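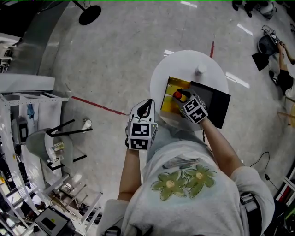 Red ball, yellow tray section and white cup on the small round table at Felcombe.

Felcombe workroom goes over to round tables and taped floor lines

Wednesday, December 25, 2024

The ground-floor workroom at Felcombe has finished its change of layout, with small round tables for tray work and red tape on the floor to mark table positions and walking routes. The last of the old benches went into store in the week before the holiday. The room stays open to all groups on the present rota.

Tray work at Felcombe covers short table-top tasks with small objects: placing a ball in a section, moving a cup, setting out parts and clearing them away again. The old benches were long and fixed to the wall, so a task could be reached from one side only. A round table can be approached from any side and moved by one person. The tops are white and wipe clean.

The trays in use are from the Oveo range. Sets are kept together between sessions, and an item that has gone missing is written on the sheet by the door before the set goes back. Where a tray is wider than the table top, it may overhang, provided that the section being worked in rests fully on the table.

Red tape was chosen after a trial in July, when a pale blue tape proved hard to pick out on the glossy grey floor under the ceiling lights. The lines are short. They show where a table should stand and are not meant to close off any part of the room. Tape that has lifted at the ends should be pulled up and replaced in full, as a patch on top of the old strip tends to catch chair legs.

Storage has changed less. The white metal shelving remains in use for mixed items, and Hauke Oltmanns has asked that heavy things go on the lower shelves. Drinks are still allowed in the room but should be kept off any table where a tray is set out. Cables should be led under the table or along the wall wherever the length allows.
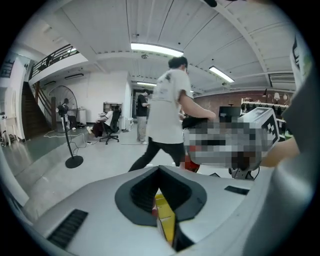
Danica Paulík asked whether the walking routes could be made wider, saying that people cross the room while others are in the middle of a task and that the space between tables feels tight at busy times. She also wanted a fixed place for chairs that are not being used.

The layout plan gives a clear width of around 5 feet between tables. Boris Štefanec said this would be measured again with chairs pulled out, at a time when the room is in normal use. If the gap is too small, one table will be moved to the store and the tape relaid.

A second point, raised by Kvido Doležal, concerned the height of the tables, which is fixed. Those who work standing find it low for long sessions. Two types of taller base are being priced, one of them from Festar. No order has been placed.

Booking slots remain at four hours, including time to clear the table and return the set to its shelf. Changes to the rota go to Sabina Slanina in writing.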